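She ran the toy library in Gurnden for almost 375 Saturdays' worth of mornings, by her own reckoning, and when I asked what she missed most she laughed and put the kettle on before she would answer.

"The noise," she said at last. "You'd have a dozen little ones in at ten o'clock, all cooking me dinner at once, and I do miss being fed." (I was given two biscuits during this conversation and a third to take home, so the habit of feeding people has clearly gone both ways.)

The library began in a cupboard at the Tronton Road chapel, with 139 toys and a borrowed ledger, and it was the pretend play that always went out first. Jigsaws would sit there until June, she told me, but anything a child could run a household with had a waiting list.
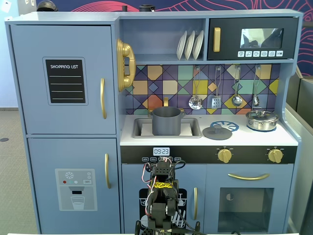 "They copy what they hear at home, you see. One little girl used to tell me she couldn't possibly talk now, she was on hold with the council. Four years old!"

She never taught them how to play, and she was rather firm with parents who tried. "Sit on the floor and wait to be asked. If they hand you a cup, drink it. That's the whole job."

By the time she handed over the keys there were 742 toys on the shelves, and she still pops in most weeks, mainly to mend things and to complain about the new labels.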